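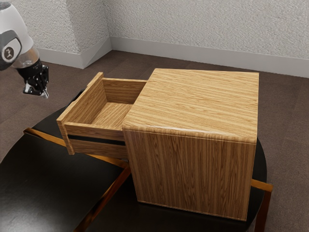

Tsz-kin Lu

I think home builders should spend way more time in simulation before they buy a single bolt, and I say that as someone who loves bolts! My drawer project at the Fimow shared shop has been a rendered arm, a rendered cabinet and a dark oval table for 17 evenings now. People there tease me about it. Fine (they've burned out 2 motors this spring, I've burned out none).

With the drawer only partly open and the gripper right by its front, I can fuss over the approach angle as long as I like.
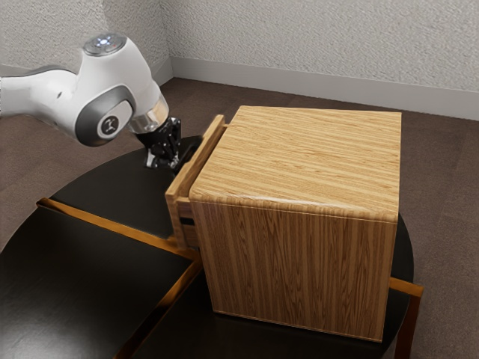 But what about real wood?

Sure, real drawers stick. I'll deal with that in September, when I've saved up for the arm.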